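Threads > Robotics > Bench rules for bin picking

Last updated 8/31/24

OK, I finally wrote down our house rules for running bin picking trials and I'm way too excited about them, so you're getting the whole thing as a thread. One arm, one metal bin, a handful of blocks. You'd think you could keep the rules in your head. We tried that for a year!

Background for anyone new: the project is called Clinus. We run lots of picks from clutter, log every one, and hand the logs to the folks at Jalside, who try to repeat our numbers on their own bench. That last part is where rules start to matter a LOT.

The first time they tried, our success rates were miles apart. Same blocks, same script, same grasp planner. We spent most of December on calls comparing benches and the answer was a pile of tiny habits, theirs and ours, that neither side had written down anywhere.

So, rule 1. Write down what counts as a pick before you run anything. Ours: the block leaves the floor of the bin, clears the wall, and stays in the fingers for a slow count of three. Dropped on the way out = fail. Two blocks at once = fail, even if it looks super cool.

(People fight me on the two-blocks one. I get it! But if you're feeding a machine that expects one part, two parts is a jam.)

Rule 2. A person never places the blocks one by one for a scored trial. Put them in a tub, tip the tub, walk away. We are terrible at being random. I looked back at my own early setups and I'd left a nice finger-sized gap beside nearly every block without noticing.

Rule 3, my favorite. Photograph the bin at the start of every trial, same spot, same light. It costs you nothing and it has settled more arguments than any log file we keep.

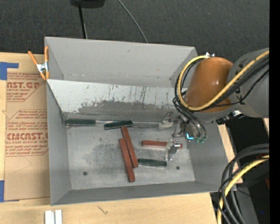

The other half of rule 3 is that the photo goes in the same folder as the log, with the same trial number. Ours used to live on a separate drive and matching them up later was an awful afternoon. Several awful afternoons.

Rule 4. Corners count. If a block ends up flat against a wall and the arm can't get a finger behind it, you don't get to nudge it and call the trial "reset." That's a fail and it goes in the log. Corner cases (ha) are most of what's interesting about bins anyway.

Somebody always asks why we don't just use a bin with soft rounded corners. Because the places that use these things have plain metal bins with real corners in them! I want the number that holds up over there.

Rule 5. Fixed batch sizes. We do 500 picks per batch and two batches per software version, so every version gets 1,000. No stopping early when it's going well. Especially no stopping early when it's going well.

We were supposed to land on 3,000 for the last comparison and ended up at 3,002. Two extra picks got logged after the stop point while I was chatting. I wanted to delete them sooo badly, it would've looked so tidy. They stayed in the raw file with a note, and the report uses the first 3,000. Which brings me to...

Rule 6. Never delete a row. Flag it, say why, leave it there. If the reason sounds embarrassing when you type it out, that's fine, type it out. Some of our best fixes came from reading through the embarrassing ones.

Rule 7 is the safety one and it has no exceptions. Hands stay out of the bin while the arm has power to move. Paused isn't stopped. "It's just sitting there" isn't stopped. Hit the stop, wait for the controller to show it, then reach in.

We also say "reaching in" out loud, every single time, even alone in the room. It felt goofy for a week and now I do it when I get something out of the oven.

Rule 8. Check the cables before every batch. Take the arm slowly to each end of its travel and watch the loops. Anything that pulls tight or rubs gets fixed before you start, and you write down that you fixed it. A cable that tugs on a wrist will change your grasp angle a tiny bit and you'll blame the software for days. Ask me how I know.

Rule 9. Worn fingers are a variable. Pick a number of picks after which you inspect them, and log the swap when you change a pair. Don't ever swap in the middle of a batch. We borrowed this one straight from the Terkoson people, who keep a little card for each set of fingers with its whole history on it. I love those cards. I want to laminate mine.

Rule 10. One person runs, a different person scores. The runner really, really wants it to work. I've caught myself counting "one two three" at double speed on a wobbly grasp, so these days I don't score my own runs at all.

If you work alone, score from video the next morning. It's slower but you'll be a lot meaner, in a good way.

A few replies are asking if this is overkill for a student bench. Maybe parts of it! If you only take three, take 1, 6 and 7. Seven isn't up for debate, and the other two take five minutes.

And for whoever asked about lighting: we're still working on that. Right now the rule says "same lights on, blinds down," and Jalside quite fairly told us that's not a rule, it's a mood. There's a meter on the way.

The name we gave the rules is the Bárány list, after the street our first workshop was on. No deeper meaning. You can call yours whatever you like, and please do copy it, chop it up, change the numbers.

Since we started using it, our rates and Jalside's have come a whole lot closer. Still a gap on anything touching a wall. I think it's finger thickness, they think it's how we tip the tub. We're trading tubs next month to find out.

Will add rule 11 when we've agreed on it. It's about who gets to change the script between batches and we've been going back and forth on the wording for almost as long as the other ten put together.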